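FOR IMMEDIATE RELEASE

Zirkmont Expands Clear Bin Line for Home Tables, Playrooms and Kitchens

Ustden, 25 June 2021 – Zirkmont, the household storage company that got its start making lidded boxes for sewing supplies, is very happy to announce that its Tradness line of clear bins is growing this summer, with new sizes meant for the places where family life tends to pile up: the dining table, the craft corner, the shelf under the stairs and the kitchen counter next to the toaster.

The Tradness line first went on sale in February with a short list of sizes, and the letters started coming almost at once. Customers wrote to say that they liked being able to see what was inside a bin before reaching for it, and a good many of them also wrote to ask (politely, for the most part) for something shallower that could sit beside them on a tabletop while they sorted. Zirkmont read every one of those letters, and the new sizes owe a great deal to them.

Before settling on the final shapes, the company invited 77 households in and near Ustden to live with sample bins for 18 days. Families were asked to use them however they pleased and to keep a simple notebook of what went in, what came out and where the bins ended up at the end of the evening. The notebooks came back full of grocery lists, crayon marks and very useful remarks. Several families had kept a pair of bins side by side at the table, one for things staying in the room and one for things that belonged somewhere else in the house, and that habit has shaped how the new sets are packed and sold. 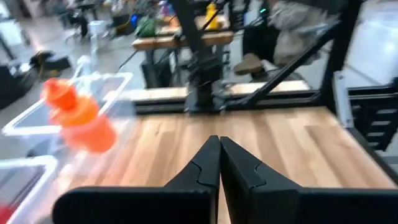 Sets and Sizes

The new Tradness bins will be offered in shallow, medium and deep versions, sold singly or in pairs. The shallow bin is made for tabletop sorting and fits comfortably on a standard bookshelf afterward. The medium bin is a good home for toys, bath things or baking supplies, and the deep one will take the taller bottles that never seem to fit anywhere else. All three are clear on every side, and bins of the same size nest together when they are empty, so a family that buys more than it needs can put the extras away without losing a whole closet to them.

Lids are sold separately. Many of the test households preferred to go without, especially for toys that come out every day, and Zirkmont did not want to charge anybody for a lid that would live behind the dryer.

A Gift to Local Classrooms

To mark the launch, Zirkmont will give 4,000 bins to preschools and elementary classrooms before the start of the fall term. Teachers may ask for any mix of sizes, and each order will include a sheet of blank labels with room for a word or a drawing – a request that came from a kindergarten teacher whose pupils were still learning to read. Schools can sign up through the Zirkmont website.

Where to Find Them

The expanded line will be available at 102 home and hardware stores and through the company's online shop. Bins bought in February will nest with new ones of the same size.

About Zirkmont

Zirkmont designs and sells storage goods for the home from its offices in Ustden. Its products include the Tradness bins, sewing boxes, drawer dividers and pantry trays.

Press Contact

Zirkmont Press Office, Ustden
Samples and product pictures are available on request.

###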